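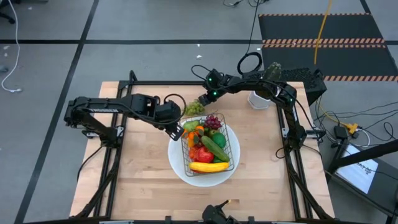 An index is a list of the subjects treated in a book, arranged so that a reader can find the page without knowing the chapter. It differs from a table of contents, which follows the order of the text, and from a concordance, which lists words whether or not anything is said about them. The work lies mostly in choosing headings. A wire basket heaped with plastic fruits and vegetables and stood on a white plate could be entered under baskets, under produce, under plastic goods or under tableware, and each choice assumes a different reader. A manual on kitchen display would want the second. A history of molded toys would want the third, with a cross-reference from "fruit, artificial."

Search this magazine Enter keyword Go

Back-of-book indexes are usually made late. The pages must be final, or near enough, before any locator can be trusted. At Flasedik, a small publisher of trade handbooks in Brelcombe, the indexer receives page proofs and has nine working days to return a finished file. Enikő Magyar has worked to that schedule for most of her career. She reads the proofs once without marking anything, then goes back to the start and begins making entries. The first reading tells her which terms the author uses loosely. In one handbook on roof drainage the words "gutter," "channel" and "trough" were used for the same part through the early chapters and for separate parts after that. A heading made on the first day would have been wrong by the third.

A heading is normally a noun or a noun phrase. Adjectives on their own are avoided. Subheadings are added when the string of page numbers after a heading grows too long to be of use. Flasedik's house rule sets the limit at seven locators. Past that point the entry must be divided. Other houses are stricter, and some textbook publishers ask for subheadings as soon as a second topic appears.

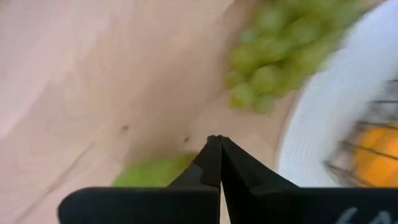

Division is where indexers disagree. Andor Bozsik, who trains new indexers at the firm of Vörös, prefers subheadings that could stand as headings in their own right. Under "contracts" he would allow "breach" and "renewal" but would strike out "general remarks on." Magyar keeps a few such phrases -- readers do look for the place where a subject is introduced -- but sets them first, ahead of the alphabetical run. Both methods are in print. What causes trouble is a file that mixes them.

Cross-references come in two kinds. A "see" reference sends the reader from a term that is not used to one that is. A "see also" reference sends the reader from one full entry to a related one. The common fault is the circular reference, in which "attorneys" points to "lawyers" and "lawyers" points back. A second fault is the "see" reference to an entry with only one locator. In that case the page number should simply be given in both places.

Alphabetical order is less settled than it looks. In word-by-word order, "New York" comes before "newborn." In letter-by-letter order, the space is ignored and "newborn" comes first. Dictionaries mostly follow the second system. Either is acceptable in an index, but the choice affects every compound heading and should be fixed before work begins. Names with prefixes need their own rule, and so do numbers.

Software handles the sorting. Drerkari, the program used at Vörös, will also flag circular references, repeated locators and headings that differ only in an ending. It does not pick headings. Levente Bíró ran a trial in May in which the program's automatic term list for a 251-page book on warehouse law was compared with the index that had been printed in it. The list contained nearly every proper name in the book. It had no entry for "liability of third parties," because the author never used that phrase, although he devoted seven consecutive pages to the matter. Bíró now uses the list as a check on names after the index is complete.

Length is set by the space left at the end of the last printed sheet, and the indexer is often told the figure after the first draft has been sent in. Cutting is done from the bottom. Passing mentions go first, then subheadings with a single locator, then "see also" references between entries that sit close together on the page. Main headings are kept as long as possible. Bianka Csizmadia, who edits the handbooks at Flasedik, asks for a note of everything removed so that it can be put back in a later edition if the page count allows.

Repagination undoes much of this. When a table is added and the text moves forward by a page, every later locator moves with it, except those in sections that begin on a fresh right-hand page and had room to spare. Adding one to every number is therefore unsafe. The proofs have to be checked again from the point of the change up to the next fixed page, and the ranges that cross a chapter opening have to be read by eye.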